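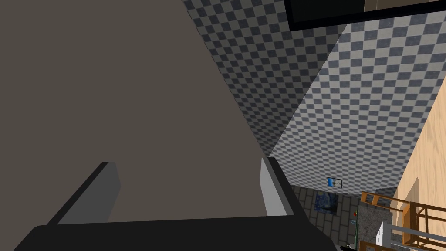 Do we need a real arm before we can start practicing?
Your team can do the first two units in the simulator alone, and most teams run their first real arm only after the qualifying round.

Section 4: Setting up the practice room in Dorero

This section covers loading the practice room, checking the gripper view, and saving a first run. It assumes you have finished Section 3 and that Dorero opens without errors on the team computer. Allow one class period. If your club shares computers, do steps 1 through 5 on each one, because settings are not copied between machines.

4.1 Loading the room

1. Start Dorero and sign in with the team account, not your school account.
2. Open the Rooms menu and choose Plutside. The other rooms are for later units and will stay gray until you pass the unit before them.
3. When asked for a robot, choose Fakon Arm, Two Finger. Leave the base position as it is.
4. Set the port number to 2029. If another program is using it, close that program. Do not change the port, or the scoring script will not find your run.
5. Press Load. The first load is slow while the wall and floor patterns are built. Later loads are much quicker.

Note: The checkered walls are part of the Plutside room. Do not swap them for plain ones in the Materials menu. The score sheet compares runs made in the same room, and a run made with changed walls is marked void.

4.2 Checking the gripper view

The gripper view looks out past the fingers from behind. It is the view your program gets, so learn to read it before you write any code.

1. Press V until the gripper view comes up.
2. Find both finger pads. They are gray and rise from the dark base of the gripper. With the arm close to the furniture, a flat panel can fill a large part of the view, and the rest of the room shows only past its edge.
3. Look for fixed landmarks beyond the pads. The corner where the darker and lighter wall planes meet is a good one. The swirling blue and yellow painting also works, though it looks small from a distance and is easy to lose at a steep angle.
4. Turn the wrist slowly with the Q and E keys until you can say which way the floor is. The gray floor tiles help here.
5. Write the wrist angle in your team log.

Note: Two walls with the same pattern can look different because one gets more light. Programs that pick out a wall by brightness alone tend to fail in the evening lighting setting. Use the corner or the edges.

Caution: Do not drive the arm forward while a panel fills most of the view. Back off first. In the simulator a collision costs you the run. On a real arm it can bend a finger, and replacement pads come out of the club budget.

4.3 Making a first run

1. Press R to return the arm to its home position.
2. Open the file first_run in the team folder. Change only the team number on the top line.
3. Set the step limit to 800.
4. Press Record, then Run. Keep your hands off the keyboard until the run stops.
5. Press Save. Name the file with your team number and the word first, with no spaces.
6. Play the run back once at normal speed. Watch the fingers, not the room - most mistakes show up as a pad turning late.

If the run stops early, read the message at the bottom of the window. Code 30 means the arm reached a joint limit, usually from a wrist angle set too far over in 4.2. Code 69 means the program lost contact with Dorero. Close both, start Dorero first, and try again.

4.4 Before you hand it in

The run file goes in the Mnguni Cup folder on the club drive, along with a scan or clear photo of the log page. Log pages need the wrist angle, the step limit, and the name of the room. Leave the comments box blank if you have none.

Each team may hand in as many first runs as it likes until the folder closes at the end of January. Only the last one is scored. If two files have the same name, the newer one replaces the older one, and the older one can't be recovered.

Note for coaches: Please do not edit a team's program yourself. You may point to the line that causes an error. Questions about scoring go to the Mnguni Cup help page, under Unit 1.

Go on to Section 5 once the saved run plays back from start to finish.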